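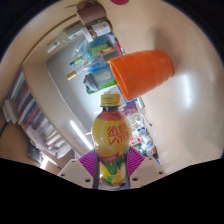 Slide 1 – Welcome, and the trouble with drinks on a desk

Good evening, everybody, and thank you to Guido Sartori for talking me into this. (Wait for people to sit.) Start with the lemon tea, the Vita one with the yellow cap. Say that I'm fond of a cold drink while I work, and that I've ruined more paperwork than I care to admit – 244 pages of the Bormont manual in one go, bless it. An orange cup, a bottle, one elbow, and there goes your evening.

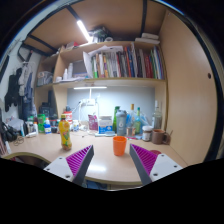 Slide 2 – What gathers at the back

Take this one slowly, people like to look. Bottles along the back, a shaker, a mug, a little jar with a white lid, and the cup out front by itself. Ask who has a desk like it at home (hands usually go up, give them a minute). My advice is gentle: keep one drink and one cup, and let the rest go and live in the kitchen. Mention the power strip on the back panel, up off the desktop, where I like to have them. Tell the Parisi story here if we're running early.

Slide 3 – Look up

Then move on to shelves. Books packed upright on the right, papers lying on top of them, more papers in the cubby.

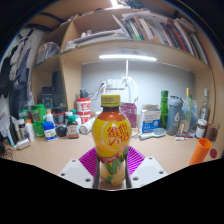 I always say that flat piles are where letters go to sleep, so stand them up in folders if you possibly can. Pause for questions, then hand out the Omau checklist and take 3 volunteers for the sorting game.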